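Do you need a stand to put one dish on?

2020-10-16

14 comments

I have been suspicious of plate stands for most of my adult life. My grandmother had them all along the hallway shelf, and every time a truck went by the whole row hummed. So when a black wire one from Grorby landed in my cart in July, between dish soap and light bulbs, I can only say it was late and shipping was free over a certain amount.

The listing claimed it would hold "any piece, any shape." I doubt that about any product. Any shape? A gravy boat? The reviews were no help, and there were 59 of them, most written by people who had owned the thing for two days. One gave it five stars for arriving.

What I wanted it for was a single piece in a dull orangey clay color, which I like and never use. Lying flat on a pine table it disappears. In a cupboard it disappears even more. 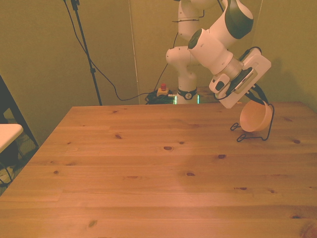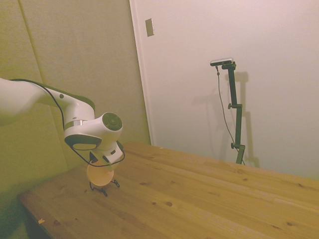

My main complaint with wire is that there's so little of it. A few thin rods, a couple of loops for feet, and you're supposed to trust it with something that breaks. A wood stand at least looks like it's trying. Bistemwood makes a chunky one that costs three times as much, and I went back and forth on it for a week before deciding I wasn't going to pay furniture prices for a prop.

Then there's the knotty tabletop. I like knots, but old pine is never as flat as people say, and I kept sliding the stand over an inch at a time looking for a spot where I believed in it. I'm still not sure I found one. I wouldn't put it where a cat can get to it, and I wouldn't put anything from Barrientos on it at their prices.

Does it look nice? Yes, okay, it does. Against a plain wall a bit of color standing up is better than a bit of color lying down. I'm keeping it for now. The second one in the pack is still in the drawer, and if you have a use for it that isn't "buy another dish," leave it in the comments.

Share 2 | Comments 14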